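Van 431 walkaround, before the November trip
checked by Rania Yammine, comments by Samer
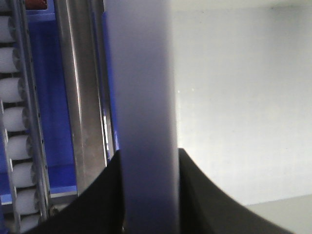

TIRES / BRAKES / FLUIDS

Front tires - OK. Left one wearing on the outer edge, get alignment looked at
Rear tires - OK, 8 mm both sides
Spare - low. Aired up, recheck before we leave
Front pads - OK
Rear pads - FAIL. Inside pad way thinner than outside, slide pin sticking. Mahfuz has the pins, not teh pads
Parking brake - holds on the ramp, handle comes up too far
Oil - OK, changed around 600 miles ago
Coolant - a bit under the line, topped up. No drips under the pump that I could find
Washer fluid - filled
Battery - tested 560, fine. Negative clamp was loose, snugged down
Wipers - passenger side streaks, replace
Belts - OK, some squeak on cold start
Horn - OK
Seat belts - middle rear slow to retract, still latches
Jack + wrench - jack there, wrench missing. Ask Lama, she had it last
First aid kit - bandages out of date

Do not sign off till rear brakes are done. Recheck both sides after, Rasha to drive it round the block frist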